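How I Coil My Charging Cables (So They Stop Fighting Me)

Posted Jun 18, 2022 in Small Fixes

I used to wrap every cable I owned around my elbow, tight as I could, and tuck the end through the middle like I was tying up a roast. Then Aba Abubakari watched me do it in the shared workroom at Codville one afternoon and made a noise like I'd stepped on her foot. She sat me down and made me coil the same cable 15 times until I quit twisting it. I've done it her way ever since, and I haven't had to throw out a phone cable since October!

You don't need to buy anything. A clear table helps (mine is a mess of stains and it works fine), and you'll want 2 short hook-and-loop ties or a couple of twist ties if you have them in the junk drawer.

First, unplug both ends. I know, I know, but I have dragged a lamp off a shelf this way. Lay the whole cable out on the table in big lazy curves and run it through your fingers from one end to the other. If you feel a kink, roll it gently between finger and thumb until it relaxes. Don't yank it straight.

Now pick your holding hand. I'm right-handed, so I hold with the left and feed with the right. Keep the holding hand loose, fingers a little curled and a little apart, and pinch the cable against the side of it near the base of the fingers. Leave a tail of a few inches past the pinch so you have something to tie off with later.
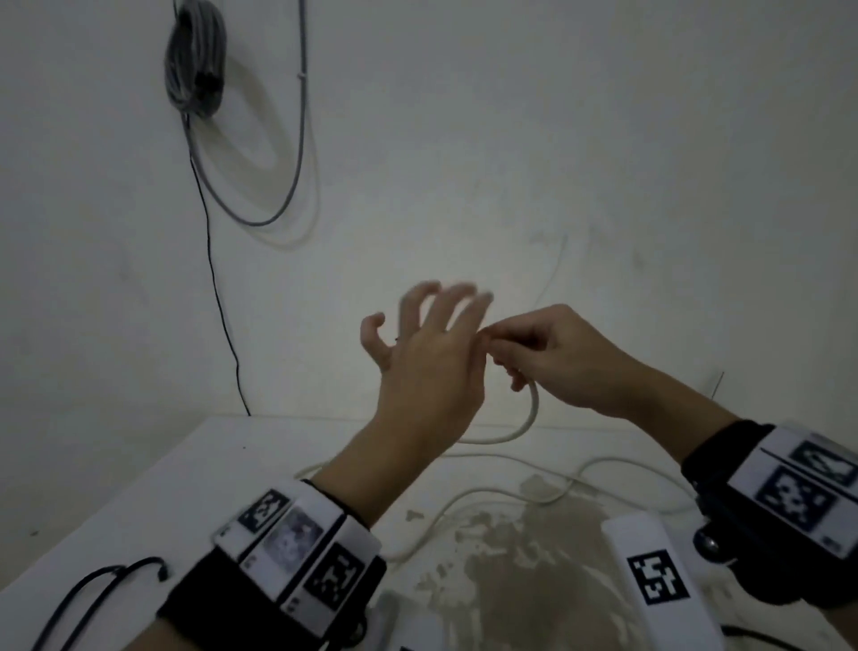 Starting the coil: cable pinched against the left hand, the slack left lying on the table.

From there, bring up a length of cable and lay the first loop into your palm. Let the cable decide how big the loop wants to be. A skinny white charging cable is happy with a loop the size of a coffee mug, and a heavy extension cord wants something more like a dinner plate.

The second loop is where Aba's trick comes in. As you bring the cable up, roll it a half turn away from you between your thumb and finger, so the loop goes on backward with the cable passing behind instead of in front. It feels wrong and it looks a bit wrong too. Then do a normal loop, then a backward one, and keep swapping. The twists cancel each other out, so the coil lies flat and later pays out without knotting.

If you lose your place, look at the last loop. When it sits up or tries to make a figure 8, you've probably done the same kind twice in a row. Drop that one and redo it.

When you get to the end, wrap a tie around the whole bundle next to the tail. Snug, not strangled — you should be able to slide a finger under it. For anything longer than 8 feet I add the other tie on the opposite side.

For storage, the thick ones go on wall hooks and the thin ones go in a shoebox standing on edge, like records. Hefin Ruddock, who shares the workroom, puts a paper tag on each of his with the length written on it. I copied him for the 16-footers and gave up on the rest.

One warning: when you uncoil, don't let an end slip through the middle of the loops, or you'll get a row of little knots all the way down. Hold one end, let the rest drop, and it should fall open.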